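Work & Automation | Local business

Robot arms take over fabric holding at Clolatholm

Grirbridge - Two arms, one big sheet of navy cloth. Clolatholm has started trialing robots for holding and spreading heavy fabric, a job that used to need two people per piece. Trial covers 60 pieces a shift for now, target is 80 by February.

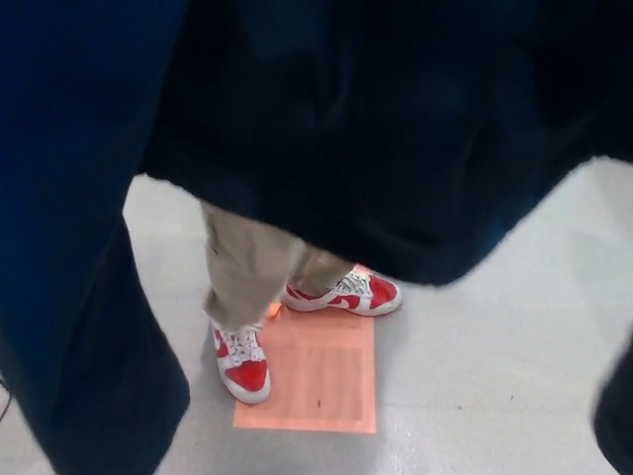 What changes for staff

No layoffs, the company says. 6 workers move from lifting to checking and setup, same pay grade. Training is run by Follero, on the clock. Some on the floor like it, less shoulder pain. Others say the pace is now set by the machine and breaks are harder to move arround.

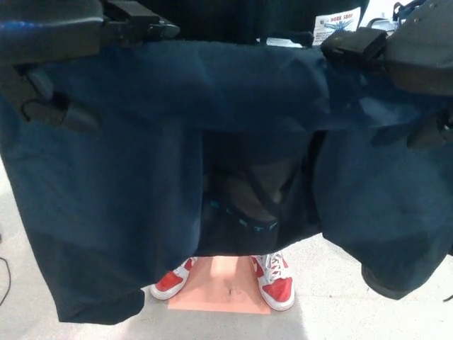 Union reps want the pace limits in writing before more arms go in. Talks continue, next meeting at 3 pm in the canteen.

14 comments | 80 shares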